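Local Government > Roads & Bonds > Sarnimstead

Road bond vote — does it raise my property tax?

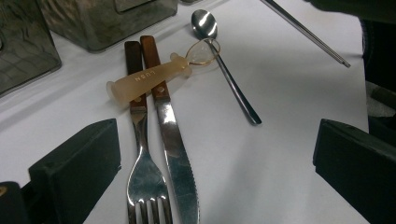 Takeshi Uchida
Does the Sarnimstead road bond raise taxes right away? Mailer doesnt say.

Cyprian Krawczyk
First payment goes on the January bill if it passes. Roughly 40 dollars a year on a typical house. Renters get no seperate bill.

Puspita Harahap
Read the full text at the clerk's office — two pages. Covers Junholm bridge too. Cap is in the last paragraph.

Yoga Ngau
voting no, they never fixed my street last time

Related
Junholm bridge: who pays?
Mangundap council seats explained
How to request a mail ballot

We use cookies. By staying on this site you accept them.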